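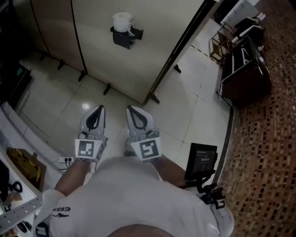
Lower legs and feet of a person, with a printed marker card strapped near each ankle.

Diabetic foot screening

Diabetic foot screening is the regular examination of the feet of people with diabetes, carried out to find loss of feeling, poor blood flow, deformity and skin damage before an ulcer forms. It is usually done once a year in adults with low risk and more often in those with a history of ulcers or amputation. Screening may be performed by a nurse, a physician, a podiatrist or a trained health care assistant.

Background

Long-term high blood glucose can damage the small nerves of the feet, a condition called peripheral neuropathy. A person with neuropathy may not notice a blister, a stone in the shoe or a burn. Diabetes is also linked to peripheral artery disease, in which narrowed arteries reduce the supply of blood to the legs. Wounds then heal slowly and are more likely to become infected. The two conditions often occur together.

Most foot ulcers in people with diabetes follow a minor injury, often caused by shoes that do not fit. Ulcers may lead to infection of the underlying bone (osteomyelitis) and, in severe cases, to amputation of a toe, the foot or part of the leg.

Procedure

The person removes shoes, socks and any dressings. The examiner looks at the skin on the top and sole of each foot and between the toes, noting callus, cracks, color changes, swelling and the state of the nails. Changes in shape, such as claw toes or a collapsed arch, are recorded. Footwear is checked for worn linings and a narrow toe box.

Feeling is commonly tested with a 10-gram monofilament, a nylon thread that bends when a set amount of force is applied. The person closes the eyes and reports each touch. Sites covered by thick callus are avoided. A 128-hertz tuning fork may be placed on the tip of the big toe to test the sense of vibration.

Blood flow is assessed by feeling for pulses at two points, on the top of the foot (dorsalis pedis) and behind the inner ankle (posterior tibial). If the pulses are weak or absent, a handheld Doppler device or a toe pressure reading may be used. The ankle-brachial index can be falsely high in people with diabetes when the artery walls have stiffened.

Risk categories

Results are used to place the person in a risk category. The names and limits of the categories differ between countries. A typical arrangement is:

Low: normal feeling and pulses, no deformity. Review every year.
Moderate: one risk factor, such as loss of feeling. Review every 3 to 6 months.
High: more than one risk factor, or a previous ulcer or amputation. Review every 1 to 3 months.
Active: open ulcer, spreading infection, or a hot, swollen foot. Urgent referral.

A hot, swollen foot without a wound may be a sign of Charcot foot, in which the bones weaken and can break with little or no pain. It is treated by taking weight off the foot, usually with a cast.

Community programs

Screening is offered in primary care in many countries, but attendance is uneven, particularly in rural areas. The Kullemness program, set up by the podiatrist Wyn Mostyn, moved screening out of the district hospital and into 5 village clinics. In its first round 233 people were examined, of whom 17 were referred to a specialist foot service and 4 were found to have an ulcer they had not reported. Mostyn attributed the unreported ulcers to loss of feeling and to difficulty in seeing the sole of the foot.

A similar service at Brøndum, led by the nurse Lærke Kjærgaard, combined foot screening with eye screening in a single visit. Kjærgaard's report recommended that the feet be examined first, while the eye drops took effect. The model was later adopted at Tilside.

Limitations

Agreement between examiners is only moderate for some tests, including the feeling of pulses. Monofilaments lose stiffness with repeated use and need to be rested or replaced. Evidence that screening alone lowers the rate of amputation is limited, as outcomes also depend on how quickly people with problems are treated and on access to suitable footwear.

See also

Charcot foot
Diabetic neuropathy
Peripheral artery disease
Therapeutic footwear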